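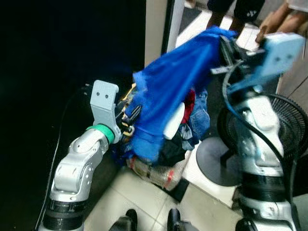 Mixed clothing with a bright blue cloth lifted from the pile.

Search this forum Enter keywords Go

Filed under: Resource Recovery > Textiles > Collection and Contamination

Thread: Acceptance criteria for household textiles, kerbside bag or drop-off

Cullow_Resource_Recovery
February 28, 2025
Cullow is reviewing the acceptance criteria for its household textile service and would welcome the views of other councils. The present criteria date from 1988, when the only outlet was the rag trade, and they permit "all clean cloth". That wording is no longer suitable. Residents read it as including doonas, pillows and carpet offcuts, and our processor declines all three.

The draft before management proposes the following:
- Clothing and household linen accepted in any condition, provided it is clean and dry.
- Footwear accepted in pairs, tied together.
- Filled items, including pillows, doonas and soft toys, not accepted.
- Collection by kerbside bag, booked in advance, replacing the present drop-off cages.

Comment is sought in particular on the final item.

Barros_Operations
Barros does not support kerbside bags for textiles. Our service operated on that basis for two winters and the material was regularly presented the night before collection. One wet load will spoil the dry bags packed against it, and mildew is established well before the material reaches the sorting floor. We have returned to enclosed drop-off points at the library and the transfer station.

Nurnia_Waste_Education
Nurnia's experience differs. Bookings are closed at noon the day before, and a text message is issued if rain is forecast, advising residents to hold the bag until the following run. Last February we collected 603 bags. Of these, 88 were rejected, and the greater number of rejections concerned prohibited contents. Moisture was the lesser problem.

We would draw attention to the phrase "in any condition". It invites residents to dispose of paint rags and garage cloths. Our own leaflet reads "worn or torn is fine, stained with oil or paint is not", and enquiries at the counter fell away after it was adopted.

Barros_Operations
With respect, a rejection rate of that order would not be accepted under our contract. A rejected bag must also be tipped to landfill at council's cost. Can Nurnia advise whether the text message service is charged to the waste levy or met from general revenue?

Nurnia_Waste_Education
It is met from the waste levy. The cost is modest, as the same service is used for hard rubbish bookings. We accept that the arrangement may not suit a council without an existing booking system.

textile_grader_retired
I offer a comment from the sorting side. The draft does not mention wet-weather gear, school uniforms or hi-vis workwear. Uniforms and workwear carrying a logo are frequently refused for resale and are better presented separately, so that they may be cut for wiping cloth. Coated rainwear should be excluded from any wiper stream altogether, as it does not absorb.

I would also ask that residents not be told to remove buttons and zips. A garment stripped of its fastenings cannot be sold as a garment.

Cullow_Resource_Recovery
The comment on fastenings is noted with thanks. Our current leaflet does instruct residents to remove them, and this will be withdrawn at the next reprint. The wording "in any condition" will be replaced along the lines suggested by Nurnia.

On collection, Cullow uses the Plurico booking module for green waste and is enquiring whether a textile run can be added. If it cannot, the cages will remain.

Barros_Operations
If the cages are to remain, please consider the height of the chute. Ours was too low and bags were being pulled back out. The replacement lids were fitted by the depot and have required no attention apart from oiling the hinge.

Cullow_Resource_Recovery
Could Barros please forward the lid drawings to our depot? A copy of the revised criteria will be attached to this thread when management has considered them.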